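Checklist de segurança – bancada de dois braços, comparação de garras
Data: 2024-03-28
Preenchido por: Damián Palacios
Garras em teste: Orkine e Sikard

1. Parada de emergência – OK
Apertei dos dois lados da bancada e os braços pararam na hora. A Yiran Xiao repetiu comigo no controlador Chou, só para eu dormir tranquilo!

2. Fixação das garras – OK, com comentário
Reapertei os parafusos do flange e conferi a folga com os dedos abertos. A Orkine estava firme, a Sikard pediu um tiquinho de aperto (coisa pouca, mas anotem aí para a próxima).

3. Força de fechamento – OK
Limite em 30 N para o tecido e os pratos, 10 N para os óculos. Por favor, não mexam nisso sem falar comigo – óculos de armação fina são justamente o objeto em que as duas garras mais diferem, e quero comparar com o mesmo valor.

4. Cabos dos braços – ATENÇÃO
Os cabos fazem uma volta por cima do punho. Girei cada junta devagarzinho e nada prendeu, mas eu ainda colocaria mais uma presilha antes do ciclo longo.
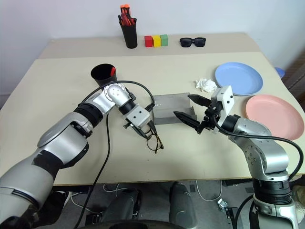
Posição de teste: garra esquerda sobre os óculos de armação escura, garra direita aberta e voltada para a chapa dobrada.

5. Objetos na mesa – OK, com comentário
A chapa de metal cinza me preocupa um pouco. Passei a mão (de luva!) nas bordas e não achei rebarba, mas quem for reposicionar usa luva também, combinado?

6. Piso e circulação – PENDENTE
Tem cabo branco fazendo curva no carpete, entre a base e os pés da mesa, e uma pecinha de metal no chão, do lado direito. Recolher a peça e prender os cabos antes de ligar em modo automático.

7. Velocidade – OK
Modo reduzido nas 2 garras. A Shu-fen Lui queria subir já hoje, eu prefiro fechar o item 6 primeiro.

Liberado só para modo manual. Pendências com Kwan-ho Yen, chamado 1768.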